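Carnwood Residents List
Re: Fruit boxes, again
4/4/23

[Print this message] [E-mail this message]

> The Gendon box costs the same as it did in September and now
> holds 10 pears in place of 17. Has anyone else noticed, or am I
> the only household in Carnwood that checks?

You are not the only household. I checked too, and then I ate the evidence, so my testimony is worth what you'd expect.

My complaint is the wrapping. Each pear now arrives in its own little foam sweater, better dressed than I was at my last job interview. Foam net and snack foil, on the bed and in the bin:
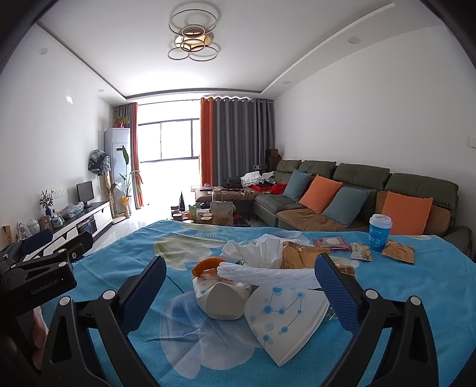
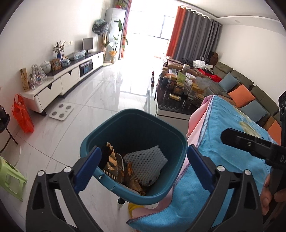 I wrote to Gendon in February. They replied that the packaging "protects the eating experience." I asked what had been threatening it. That was the end of our correspondence.

For anyone thinking of switching, I tried the Levier box for a month. The apples were good, the lettuce had given up somewhere on the highway, and they leave it at whichever door has the nicest steps. Mine does not. Carvalho on the corner still sells loose fruit out of crates, and you can squeeze the pears yourself, within reason. It closes at five, which suits people who don't work.

As for the group order somebody floated last week: I'm for it in theory. In theory I was also for the shared snow blower. If 84 of us sign up we get the wholesale price, but the minimum is 800 pounds of fruit per delivery and I'd like to know whose garage we have in mind before I say yes. Mine has the snow blower in it.

----
Recent messages on this list:
Re: Whose turn is the snow blower
Levier left my box at yours
Street sweeping, both sides
Free: half a bag of potting soil

Contact the list owner | Copyright Carnwood Residents List | Back to top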